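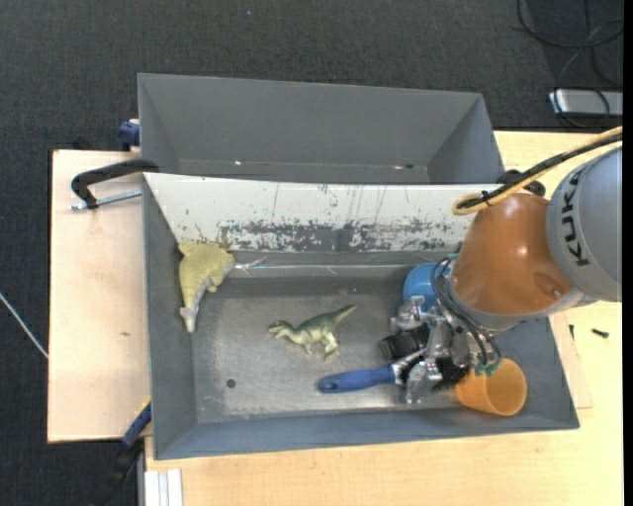
Forum des pros de l'événementiel > Technique et logistique > Mariages et réceptions

Groupe électrogène pour réception sous tente : dimensionnement et point de neutre

lindivmont_regie
Bonjour à tous. Réception de mariage le 8 septembre, terrain privé, pas de raccordement exploitable. Tente de 70 couverts, traiteur en remorque, DJ, éclairage LED. Le loueur (Bakia) me propose un 40 kVA insonorisé. Bilan de puissance côté traiteur : deux fours mixtes, une armoire chaude, une plonge. Le DJ annonce 4 kW tout compris, lumières incluses. Je trouve le 40 kVA confortable, mais le client conteste le devis. Est-ce que quelqu'un descendrait d'une gamme ?

Ladefoged
Impossible de répondre sans la plaque des fours. Un four mixte 10 niveaux, c'est couramment 18 à 20 kW en triphasé. Deux fours en montée simultanée et votre 40 kVA (32 kW à cos phi 0,8) est déjà dépassé. Un 6 niveaux tourne plutôt à 10 ou 11 kW. Demandez les références exactes au traiteur, pas « des fours normaux ».

lindivmont_regie
Ce sont des 6 niveaux, 10,5 kW pièce d'après la fiche. Armoire 2 kW, plonge 6 kW. Total traiteur 29 kW, plus le DJ et l'éclairage.

amos.villanueva
Donc 33 kW sans l'éclairage, en foisonnement nul. En pratique la plonge ne démarre pas pendant la remise en température, le traiteur peut s'y engager par écrit. Le 40 kVA passe. En dessous, non.

Foldale
Pas d'accord avec Amos. Un engagement écrit n'empêche pas un extra de lancer la plonge à 21 h avec les deux fours en chauffe. Je prends un 60 kVA, ou deux groupes séparés : un pour le traiteur, un petit pour le son et la lumière. Le DJ ne subit plus les variations de tension et une disjonction côté cuisine ne coupe pas la piste.

amos.villanueva
Deux groupes, c'est deux cuves, deux livraisons et deux liaisons à la terre à traiter. Pour 70 couverts, c'est disproportionné. Un délestage simple sur le départ plonge règle le problème pour une fraction du prix.

Foldale
À condition que le coffret du loueur le permette. Ceux que je reçois sont figés.

Chih-ming Mok
Deux points que je ne vois pas dans la discussion.
1. Équilibrage des phases. Le DJ et l'éclairage sont en monophasé. Si tout part sur L1, la puissance totale ne veut plus rien dire. Faites faire un plan de répartition avant le montage.
2. Schéma de liaison à la terre. Demandez à Bakia comment le neutre est relié à la masse du groupe. Sans cette liaison et un piquet correct, vos différentiels 30 mA ne protègent pas comme prévu. Faites mesurer sur place par quelqu'un d'habilité.

lindivmont_regie
Merci. Pour le point 2, le loueur livre avec piquet et câble. La mesure n'est pas dans le devis, je la fais ajouter. Distance groupe-tente : le client veut 70 m à cause du bruit.

Ladefoged
À 70 m, regardez la section. En 63 A tri, un câble de 10 mm² tient sur le papier mais la chute de tension se sent en bout de ligne. Prenez du 16. Et pas d'enrouleur non déroulé — j'ai encore vu ça en juillet.

Foldale
16 mm² aussi. Comptez le poids à la manutention et les passages de câble si les invités traversent. L'allée du traiteur compte comme un passage.

lindivmont_regie
Réponse de Bakia : coffret avec départs séparés, délestage possible sur la plonge, supplément de 400 euros avec la mesure de terre. Le 60 kVA est nettement plus cher. Je pars sur le 40 avec délestage.

amos.villanueva
Bon choix.

Foldale
Je maintiens mon avis, mais avec le délestage c'est défendable. Vérifiez l'autonomie de la cuve à 75 % de charge, les valeurs commerciales sont souvent données à 50 %.

Chih-ming Mok
Et demandez la clé du capot. Sur le dernier montage, elle était repartie avec le chauffeur.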